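Let the Student Founders Stay Small

Every April the college over in Fernport holds its business plan contest, and every April I go, partly for the ideas and partly for the lemon bars (Elaine Seixas makes them, and they are worth the drive). I've been going for 6 years now. I have loved nearly every one of those evenings, and I have come home from nearly every one of them a little worried about the kids on the stage.

My worry is the question the judges always save for last, "How does this scale?" You can see a student's shoulders go up when it comes. Ayane Kawaguchi had just spent ten minutes telling us about Nullow, her mending service for winter coats, and she knew her customers by name, and what a zipper costs, and how long it takes her to put one in. Then came the question, and out came a slide about franchises in three states. She didn't believe a word of it, bless her, and I don't think the judges did either.

I ran a hardware store for a good part of my life, so I suppose I'm partial. But our town was laid out in 1823, and the businesses that have kept it going since then have mostly been the kind that pay five or six people and close for supper. I'd be proud of any student who started another one. I'd be even prouder of a college that told them so out loud!

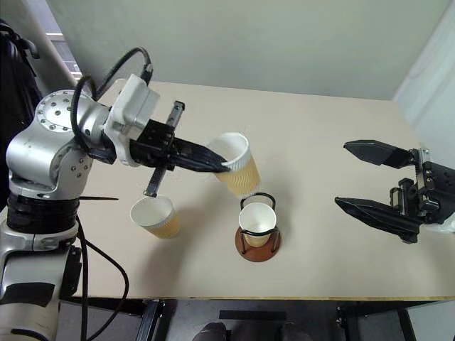 What I Would Change

Give a second prize, the same size as the first, for the plan most likely to be open and paying its bills in three years. Let somebody like Braulio Trujillo judge it. He has kept a bakery alive through two road closures and he would ask about rent, and he would ask it kindly.

I'd also like to see smaller checks, and more of them. Daichi Ikeda told me he got his first paying customers with $300 and a borrowed folding table, and that the big award he missed out on would mostly have gone to a logo. He may have been making himself feel better, but I've thought about it a good deal since.

And please, let them come back the next year and tell us how it went, even the ones who quit. I would sit through that evening gladly, lemon bars or no.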